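Cheng-en Tse
I finished the new Nilura novel last night, the one with the lighthouse on the cover. Eight books in this series now and I have read all of them in English, which is my third language. Some thoughts, without spoilers.

The first 100 pages are slow. There is a long dinner with the whole Echeverri family and I had to write the names on a paper to follow who is the uncle of who. Please be patient with this part, it pays back later.

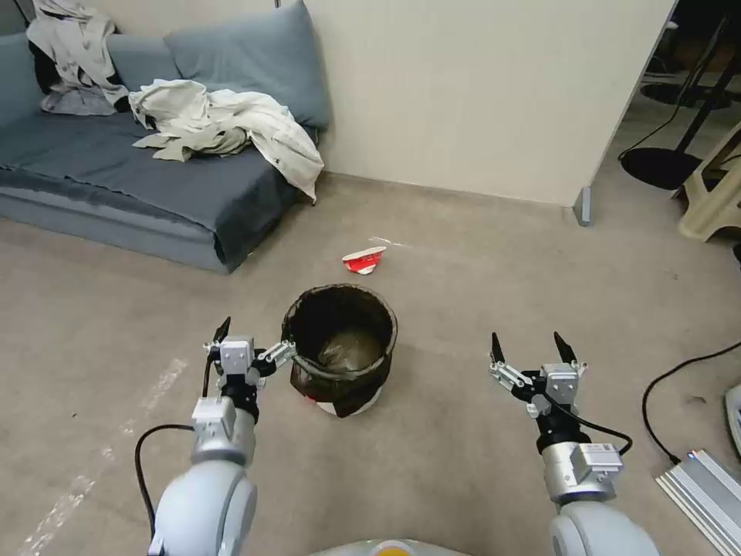 From chapter 28 the story moves to Flullstead and I could not stop. The inspector must read old letters in the town archive, and each letter changes a little what you believed about the one before. I went back two times to check, and the author was fair. Everything was already there.

My only complaint is the translation of the poems. They rhyme, but they sound like birthday cards. In the earlier books the poems did not rhyme and I liked them more.

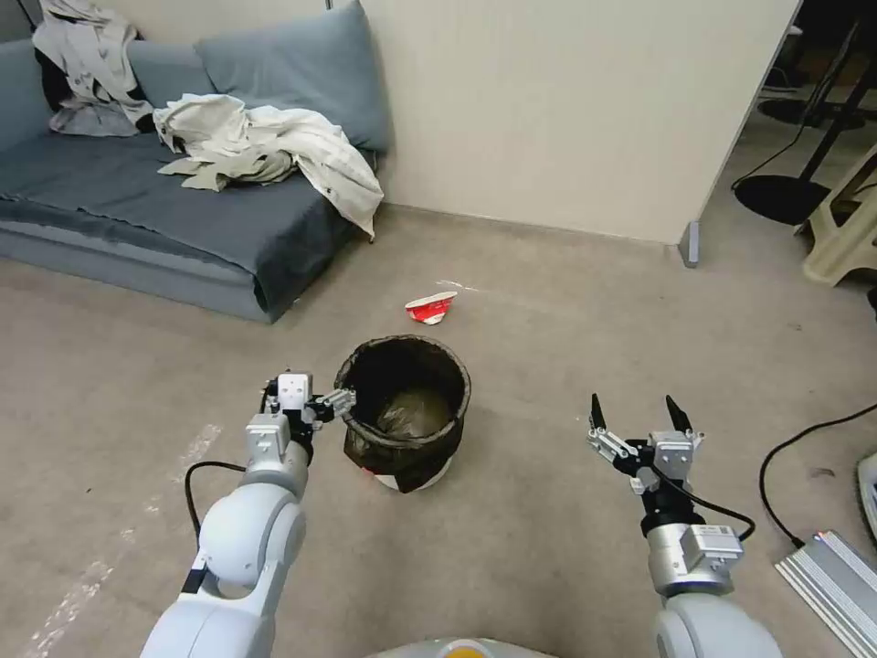 Several people asked me if you can start with this one. You can, but you will lose the meaning of the scene at the ferry. I would begin with book three, it is short and the inspector is introduced again from zero.

The paperback comes in June from Lostico. I read the e-book, and there the map is too small to read on a phone. If you like maps, wait for the paper.

Next for me is a big family saga that my sister sent. If somebody has read the Nilura stories from before the series, please tell me which one is good.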